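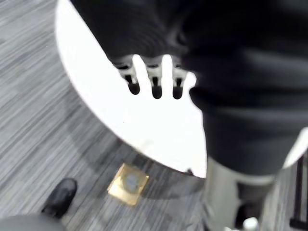 About us

Hi, I'm Muthoni Koech, and Kirnis is my workshop. We look after robot arms and hands in Ludport — the setting up, the servicing, and the fixing when a finger stops doing what it's told. We don't build them and we don't sell them. People ring us when they already own one and it's making a noise.

I started out in a packing plant, on the maintenance crew, and I was the one who got sent to the robot cell because I had small hands and didn't mind crawling. After a few years of that I went out on my own with a van, a laptop and a box of hex keys. The shop on Arnaud Street came later. It has a proper bench, good light and a kettle, and that covers most of what the job needs.

What we mostly do these days is hands. A gripper that opens and closes is pretty forgiving, but once you've got jointed fingers you've got a lot of little parts that all want to be in the right spot at the same moment. Our longest-running job is the Kumodar arm, a three-fingered machine in a black sleeve that I've been looking after since the day it was bolted down, and I've probably learned more from that one arm than from all the others put together (don't tell the others).

How a service goes

If you've never had us out, a visit goes something like this. First I ask whoever runs the arm what's been bugging them. Operators notice things weeks before a log file does, so I want the whole grumble, even the bits that sound silly. Then we park the arm, lock out the power, and peel the sleeve back.

Sleeves get their own paragraph because they cause so much bother. A fabric cover keeps crumbs and dust out of the joints, but it has to have enough slack for the elbow to bend all the way and not so much that it ends up in the wrist. I've seen covers put on twisted, covers put on inside out and one held up with hair elastics. I check the seams, shake it out, and look for shiny patches where it's been rubbing. If it's rubbing, something underneath has moved, and that's usually the real job.

Then the fingers. I move each joint by hand from one end to the other and feel for grit. Tips get wiped down and swapped if they've gone hard. On the Kumodar arm I change the tips every 1,000 hours and the finger cables at 2,000, whether they look tired or not. The first set of cables I left too long. One let go in the middle of a demonstration, in February, with the owner's boss watching, and I have changed them on time ever since!

After that it's power back on and the touch-down check. We bring the fingers down slowly over a flat surface, stop just short, and see if they're level with each other. If one's hanging low we back off and sort out its zero. It's fiddly and a bit dull to watch, and I love it. We repeat it from a few different directions, because an arm can be spot on from the left and a hair out from the right, and then we write down the numbers and leave you a copy.

The sleeve goes back on last. Then we run the arm through its full reach at a crawl, with someone's hand near the stop button the whole way.

New set-ups

We do those too. Send us photos of the room before you pick a spot for the arm, please. Floors matter more than people expect. Carpet is fine to walk on but I'd like to know what's under it, and I'd like to know where the power comes up so we can keep cables away from feet. Allow a full day for the first set-up and a half day a couple of weeks later, when everything has settled and wants a little nudge.

A few bits and pieces

There are 7 of us now. We currently look after 83 arms, most of them close enough that we can be there and home again for tea. We'll travel further if you can cover the fuel and don't mind us turning up with our own sandwiches.

We carry spare fingertips, cables and sleeve ties in the van. Motors and circuit boards we have to order, and I'll tell you straight up how long the wait is.

If your arm has stopped dead, turn it off at the wall, leave the fingers wherever they are and call the shop. Please don't pull on them to get something loose. If it's only a funny noise, record it on your phone and email it over — I'm happy to listen to it while I'm having lunch.

Page last updated 12/9/20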